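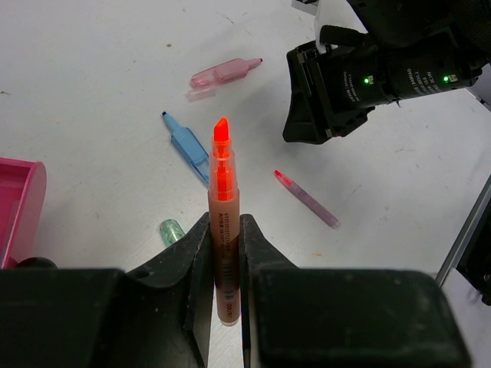 Cell technician wanted, part time, Bolineck, Kellmont site. Start August, sooner if you can. The job is keeping one two-arm cell running, and only the one, so if you want a big shop floor with lots of kit this will bore you. The cell picks up highlighters and puts them in a tray, over and over, and our trouble is nearly always at the fingers. They need to close square on a pen standing upright, tip up, and they need to be clean when they do it. Dust gets on the black pads and on the blocks underneath, and at present it gets wiped when somebody remembers. We want it to be one person's job. Yours.

Hours: 2 shifts a week to begin with, mornings, in by 7.30 so the cell is checked before the operators turn up. May go up later in the year, can't promise.

What you'd be doing

Start of shift checks on both arms. Power, status lights, base plates tight, nothing left on the table from the day before. Home both arms, run the slow cycle, watch it all the way through (not from your desk please). Write down what you saw even if it was fine.

Gripper care. Wipe down fingers, look along the inner edges for chips and wear, check the screws. Swap fingers in pairs, never singly, then redo the open and close positions. Viorica Ivanov wrote the procedure and will take you through it twice. After that you own it, including the bits that are wrong.

Cables. The biggest single cause of stops last year.
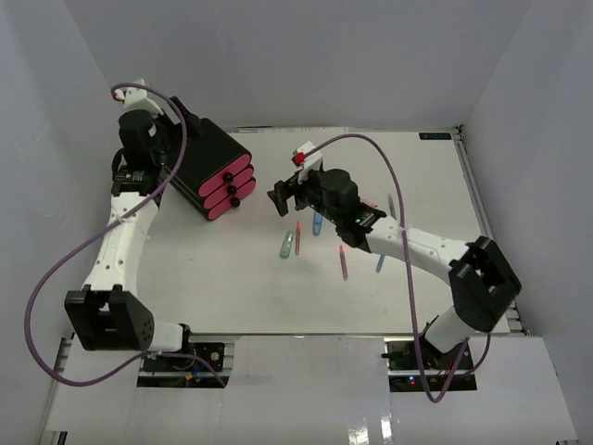

They need enough slack for the wrist to turn right over and no so much that a loop catches on the base or the edge of the table. New ties when the old ones slip. If you have dressed cables on anything that moves, a lathe, a stage rig, a 3D printer, put it in your application, we will ask about it.

Wrist cameras. Clean the lens, check the view against the saved one, re-seat the mount if it has drifted. Domingo Cabral looks after the software side and needs to be told BEFORE you move a camera, not after.

Servo swaps. Full swap and recalibration should take roughly 40 minutes once you've got the hang of it. Your first will take all morning, thats expected.

Table and lighting. Wipe the top, log new scratches if they are bad enough to bother the cameras, keep the enclosure walls clean.

Spares. Keep the Mangundap parts cupboard stocked and labelled. It is a mess at the moment. Reorder list goes to Abilio Valcárcel by the end of each month.

What we're after

Steady hands, decent eyesight (glasses fine), happy with small screws and a torque driver. Some time on any sort of robot or automated machine, hobby counts. Able to read a wiring sketch. Able to write a fault note another person can follow, two or three lines, plain words, what you did and what it did next.

Useful but not needed: soldering, a bit of Python, having set up a small servo arm from scratch.

No degree asked for. You will be on your feet most of the shift and leaning over a table for some of it. Safety training on day one, before you touch the cell. Power off and locked before hands go in, every time, no exceptions for quick jobs.

The bench test

Shortlisted people come in for a short practical with Halfdan Ragnarsson. No trick questions. You will be asked to

- fit and tighten a pair of gripper fingers
- find a fault we have put in the wiring
- set the open width and the approach height for a highlighter lying flat, so the fingers come down either side of it without touching the ones next to it 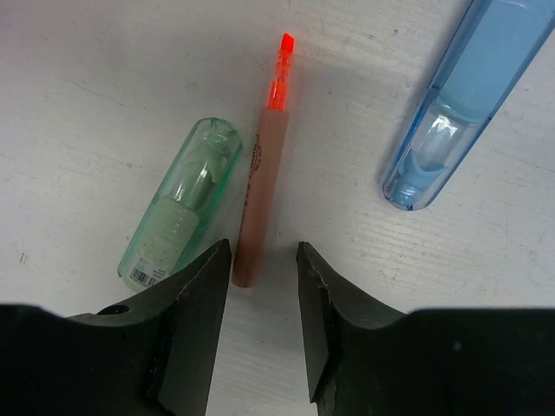
- write up what you did in the log

Bring your own tools if you prefer them, otherwise ours are fine. Travel paid, keep your tickets.

How to apply

One page about you plus a paragraph on something you have mended and how you knew what was wrong with it. To Rhiannon Vaughan, Bolineck, Unit 56, Cludow Road, Kellmont, or hand it in at the front desk before 4pm. Put ref 126 on it or it will go to the wrong pile. Shortlist in July if we can manage it. Everyone gets a reply, might be a short one.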